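Leave the second half of the walk alone

I have walked the Cisternas path in April for years, mostly on my own and twice with a paid group. It follows the ridge from Notilitz down to the old water tanks, and on a clear morning it is as good a day out as you can get without a long drive. My complaint is with the way guided walks on it are now sold and run.

The last one I joined had a stop every half mile. We stopped to be told about the rock, then about the shepherds, then about breathing. By the time we got to Grasero, where the path drops through the oaks, we were an hour behind and had to take that part at a march. It is the best stretch of the route, and I spent it looking at the heels of the person in front.

I don't blame the guide, who was pleasant and knew the ground. The company had sold us a program, and she had to get through it. A walk with eleven talks in it sounds like better value than a walk with two, so that is what goes on the website.
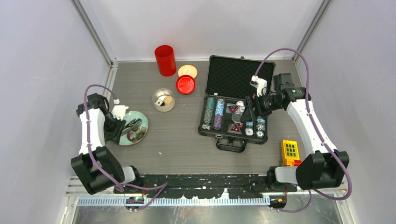 Page last changed: 13 August 2025

My view is that a guide should do most of the talking early. Tell people where they are going, how steep it gets, where the water is, and one or two things worth knowing about the place. After the halfway point, stop. Answer questions if they come. Most people who pay for a day outdoors have spent the week being talked to already.

Group size matters too. The Vusgate outfit took 50 people up in one party this spring, with 2 guides, one at each end. Anyone in the middle of that line was on a guided walk in name only. I would sooner pay more and go with eight. A limit would cost the companies money, and I understand why they don't want one, but the path is narrow past the tanks and a line that long can't let anyone by.

Some will say that beginners need the structure. I agree for the first hour. People do need to learn how to pace a climb, and how to come down without wrecking their knees — the climb tops out at 3,223 feet, and that is a real descent for someone who sits at a desk. Teach it at the bottom, check on it once, and then let them get on with it.

I have written to two of the companies. One sent me a discount code for the sunset walk, which has nine stops.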